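Selari Logistics Training
Course: Parcel Handling for Small Shops
Handout 4: Laying Out and Sorting Soft Mailers
Revised Wednesday, July 30, 2025

Before you read this handout, please finish the reading on label types from Handout 3. We will use the words "shipping label", "return label" and "routing code" without explaining them again.

1. What we mean by a soft mailer

A soft mailer is a plastic pouch with a closing strip on one short side. It has no fixed shape. The contents decide how thick it is and whether it lies flat. This makes it cheap to send, but it gives some difficulty to the person who sorts it. Boxes can be stacked and their labels can be read from the side. A pile of soft mailers slides, and the labels underneath cannot be seen at all.

In the May course many students wanted to sort directly from the sack. They took one pouch, read it, walked to the correct bin and came back for the next one. For ten pouches this is acceptable. For a full sack it is slow, and the same pouch is often read two times.

2. The flat layout

The method in this course is to put all the pouches of one batch on the table, side by side, with the label up. Only after this do you begin to decide where each one goes.

Prepare the table first. A bare metal table is too slippery for plastic. We put a large sheet of cardboard on top, which can be the side of any big carton, opened and pressed flat. Remove old tape from it, or the pouches will stick at that place. Change the sheet when the corners begin to lift.

Start with the row farthest from you and work toward your body. If you start near yourself, your sleeves will pull the first row out of place when you reach over it. Most pouches should stand with the long side pointing away from you. Do not lose time making the rows perfect. A pouch may be a little turned, and the rows do not need to have the same number in them. It is enough that every label can be seen without lifting anything.

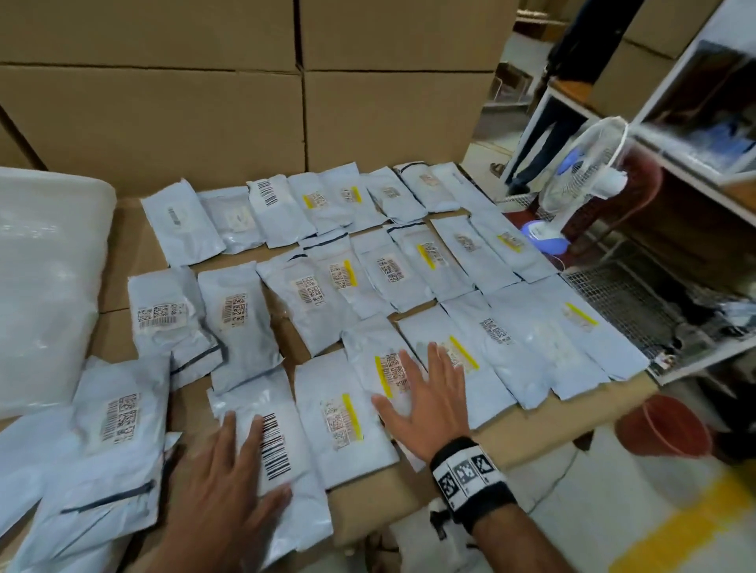 When a pouch is placed, press it once with the open hand. Use the whole palm and keep the fingers apart. This moves the air to the sides and makes the plastic smooth under the label, so the scanner can read the code at the first try. Never press with the fingertips only. You can break a small object inside, and you will not feel it.

Creased labels are the most common reason for a failed scan. If the crease goes across the bars of a barcode, pull the plastic gently from two sides. A square code tolerates more damage, so try this one before you type the number by hand.

3. Yellow marker

In our exercises a yellow stripe on the label means "check the address against the list". It does not mean urgent. Students who worked before at other companies sometimes have a different habit, so please ask if you are not sure. The stripe should be made with one movement of the marker. It should not go over the barcode, if there is enough space to avoid it.

Pouches without a stripe go to the bins first. The striped ones stay on the table. In this way the table becomes more empty and the remaining work is easy to see.

4. Worked case: the Zasten order

Zasten is a seller of phone cases and cables. In the exercise file its batch has 412 pouches, and the shipping list is printed in the order of the payment, which does not help us. Please do the following:

Divide the batch into table loads. One load is what fits on your cardboard without overlapping.
Write the load number on the list next to each pouch when you scan it.
Put unreadable labels in the gray tray. Do not mix them with returns.
At the end, compare the total of the scanner with the total of the list.

If the two totals are different, look in the empty sack before you start counting again. Thin pouches like to stay in the bottom fold.

For comparison, the Soomro file has 2,547 pouches and is used only in week six, in groups.

5. Homework

Read the Lusero case (in the shared folder) and answer in half a page: 243 pouches were sent to the wrong depot, and all of them had a correct label. At which step of the sorting could this happen? A drawing of the table is welcome.

Please bring a yellow marker and a flat piece of cardboard to the next class. The school has cardboard also, but the pieces are small.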